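Flalatard cell 2: wallets rejected at the inspection station
Ticket log, Ultside returns and lost property line
Status: closed, monitoring
Last updated: July

Reported problem

Wallets and card holders handled by cell 2 are being sent to the manual bench with the code GRIP UNCERTAIN. The code is raised when the fingers close and the width reading does not match the expected item thickness. Keys, phones and hard cases are not affected. The day shift reports that the manual bench is full by 10:30 and that the two people assigned to it have stopped taking the rotation to labeling.

Checks done

1. Restarted the cell controller. No change.
2. Cleaned the finger tips and repeated the width calibration with the steel gauge. Reading correct at all positions.
3. Pulled the last 128 wallet attempts from the Horrocks log. 80 raised the code. Failures do not follow shift or operator.
4. Compared wallet types. Closed bifold wallets pass in most cases. Open wallets with a plastic sleeve fail in most cases.
5. Swapped the gripper with the one from cell 1. The fault stayed with cell 2.

Cause

The approach height in cell 2 was set for a closed wallet. An open wallet lies flatter, and the fingers arrive at the border with very little material between them. If they close on the stitched edge alone, the width reading falls under the limit and the item is rejected.

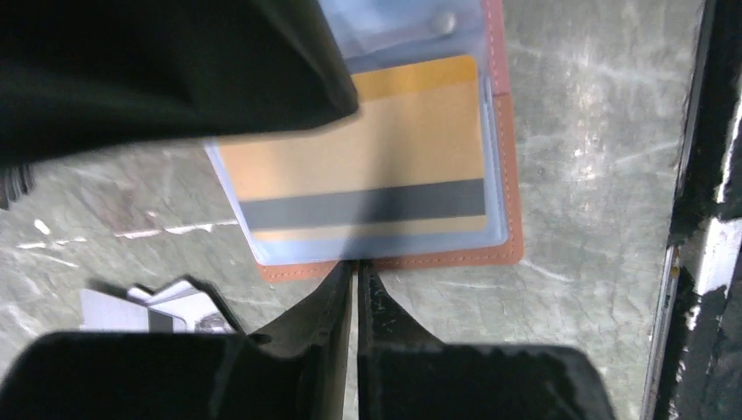 The limit itself was also too strict. It was copied from the Clakska settings file at installation, and that file was written for boxed goods. Cell 1 had its limit changed by hand during commissioning and the change was never entered in the shared file, so cell 2 did not receive it.

Fix applied

- Added a separate item class, WALLET OPEN, with a lower approach.
- Lowered the minimum width for that class only.
- Allowed 2 retries before the item goes to the bench. The earlier setting was none.
- Saved the cell 1 values to the shared file.

Result after one full day: the code still appears on very soft wallets. All other types run through. Leave soft wallets on the manual route.

Effect on staffing

Before the cells were installed, one person opened, checked and logged each wallet from start to finish. The bench now receives only what the cell rejects, and the operator sees the item without its earlier history. Several operators asked for the reject reason to be shown in plain words on the bench screen. This has been done. The screen now reads "edge too thin" or "item moved" in place of the code.

Bench rotation is back to the two-hour schedule. Operators may also set the item class from the bench, which previously required a call to maintenance. Changes made this way are logged and reviewed at handover. Training for the new screen takes place at the station during normal hours.

Still open: the bench count does not reset at shift change. Tracked in a separate ticket.

Comments

bench_late: Plain words on the screen are a big help. Can the text be larger? I have to lean in to read it.

maint2: Text size is a display setting, top right menu. It goes back to default after a restart, will look at that.

packing_east: Does the new class apply to passport covers? Ours still come through as closed wallets.

maint2: Not yet. Set them by hand for now.

Contact: cell support desk, Ultside | Copyright Ultside | Back to top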